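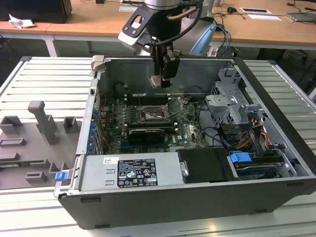
Applicants should be comfortable working alone for long stretches, Aušra Liepiņa writes of her first season on the hearing panel, and should not expect music. Borkex seeks adults aged 18 or over for a listening study on speech in background noise.

Each session lasts 15 minutes and presents 300 short sentences over headphones — two sessions per person, on separate days. Normal hearing is required. A screening test is given on arrival.

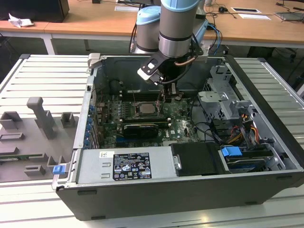

Payment and contact

Travel costs are refunded on production of receipts. Apply in writing to Heino Hunt, Room 609, by the end of August.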